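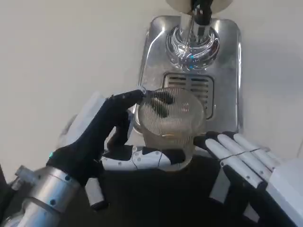
Cup under the dispenser spout, left hand at the rim, right hand open beside it.

2 min read

February, morning, Stodmont

Spent the first two hours on the handling rules for the beverage station. The Pustima draft runs to 47 clauses and clause 12 still says "the hand shall hold the cup securely," which can't be tested. Rewrote it as three checks: contact points, permitted force, and who may release. Left the force value blank until Lindgren sends the glove data.

Clause 14, fingertips on the rim. The Flotcombe checklist forbids any contact above the fill line on drinking vessels. Ours allows it. If the cup is going to a person, I think Flotcombe is right, and a grip over the rim should be logged as a deviation even when the pour is good. 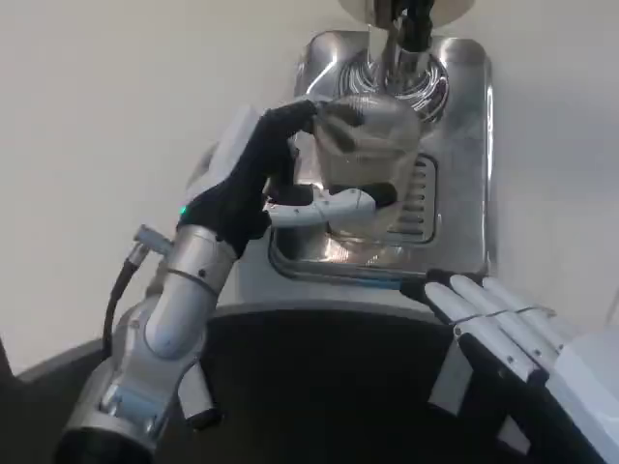
Support from below is a separate matter. The draft treats a finger under the base as optional. I would make it mandatory for glass and leave it optional for paper. Same clause needs a line on the idle hand: fingers open, no contact with the cup or the machine, position held until the dispenser reports stop.

Went through the log format after lunch. 353 entries so far, 40 with no glove condition recorded. Those can't be used for the hygiene section. Added glove condition as a required field.

Still open: status light colors. Clause 31 refers to a table that was never attached.

Recent entries
Drip tray cleaning intervals
Glove changes between shifts
Clause numbering, again
Stop signals and who sends them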